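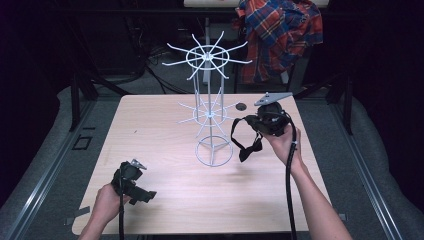 Wed 26 March
By Dean Bellamy

Flitano opens its first greeting card shop in July, and we could hardly be happier! The Huang Street store will stock 1000 designs from independent printmakers, many of them never sold outside a studio or a weekend market. Cards will go out on wall rails and on tabletop stands like the white wire one with two tiers of arms, so shoppers can browse from all sides — and yes, please do pick things up. The Plakard letterpress range gets the front window, with 700 prints and cards in the opening collection. 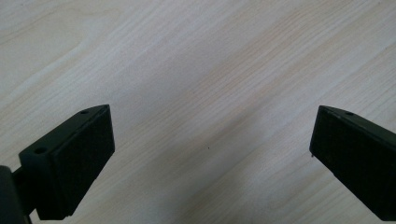
Workshops all summer

The back room will host card-making classes led by the printers themselves. Beginners start with linocut and go home with a set of 4 finished cards, plus envelopes. Classes run two hours and all tools are supplied. Kids are welcome with an adult.

Call for artists

We still have room on the racks! Printmakers, illustrators and collage artists can send samples to the Flidar submissions desk at the Huang Street address. Every entry gets a written reply — Dean reads them all over breakfast.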